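# pramholm-towels

Teleop demos for towel folding on a kitchen counter. One arm, remote control the whole way, no scripted motions. 223 episodes, two operators. Jan 2023 dump is v1, fixes go in v2.

Each episode = joint states, gripper width, fixed cam. Operator notes in notes.txt, spelling is bad, sorry. 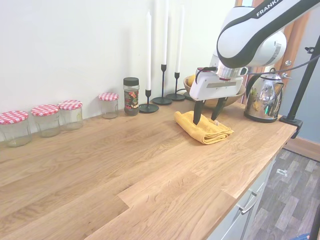
Fingers on the top fold of the yellow towel, fixed cam view.

Known problems:
- episode 1510 is a numbering slip, not a missing thousand
- gripper width lags a bit when the operator closes fast
- dont mix with the Vuletti set, differnt action scaling

Questions to Jong-dae Min.

Comments (3)

pillai: is width in m or mm?

jmin: meters. will add to the readme

dandico: loader choked on 1510, renamed it and fine now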